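Curkmont Learning Resources
Early Years > Letters and Sounds > Letter Cubes

Otitz Letter Cube, purple

Product code: 119
Supplied singly or in sets of 14

The Otitz letter cube is a classroom resource for children who are beginning to recognise capital letters. It is intended for use on a table or floor mat, either alone or with other cubes in the range, and may be used by one child or a small group.

Letters are shown in yellow on a purple ground. The plain letter shapes were selected to match those commonly used on wall charts and name cards in nursery and reception classes.

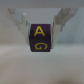

Purple letter cube with the letters A and G showing.

Letters on neighbouring faces do not all share the same upright. A child looking at the A the right way up will find the G turned, and must rotate the cube to read it. Teachers may wish to introduce one face at a time before asking children to find a named letter without help.

Suggested uses

Letter finding: the adult names a letter and the child turns the cube until that letter is uppermost.
First sounds: the child rolls the cube and names an object in the room beginning with the letter shown.
Short words: cubes are placed side by side to build words of up to 3 letters.

A printed activity guide, prepared for Curkmont by Toshiko Amano, is included with each full set. Further copies may be ordered separately. The guide contains 13 activities and a record sheet which may be copied for use within the purchasing school.
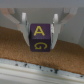

The A face and the G face, seen from the side of the A.

Care and storage

Wipe with a soft damp cloth and dry before storing. Do not soak, and do not place in a dishwasher. Cubes should be kept out of direct sunlight when not in use. The Rirkurine storage tray holds one full set and is sold separately.

Ordering

Schools and nurseries with a Curkmont account may order by product code. Orders received before noon are normally sent out on the next working day. Single replacement cubes are available for all current sets; please state the colour and the letters required.

Cubes from the earlier Min range differ slightly in size and should not be mixed with Otitz cubes in word-building work. The Min range will remain available until March, while stocks last.

Related products: Rirkurine storage tray; Otitz activity guide; Min replacement cubes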